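**Hairbrush keeps wandering off the vanity. Does standing it in a cup work?**

I love a clear tabletop!
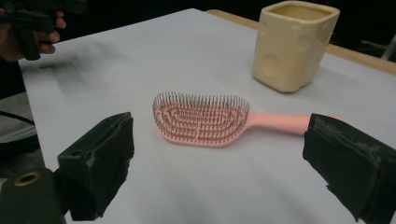 My morning routine needs one home for everything. I tried a drawer first and hated it. The cream cup with the round dimples is my favorite thing, and I'd like the pink brush to live in it. Will it tip?

**Yoga Tuhumury**

Handle down, always!

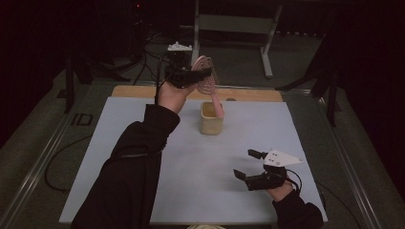
Do the pins need a cover? Only in a travel bag.

If it wobbles, put dry rice in the bottom (I use 75 grams, works great!).
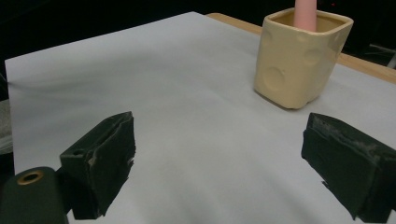 Then rinse the cup every month or so, lint gets down in there.

**Yusri Yeoh**

Hook on the wall. Done.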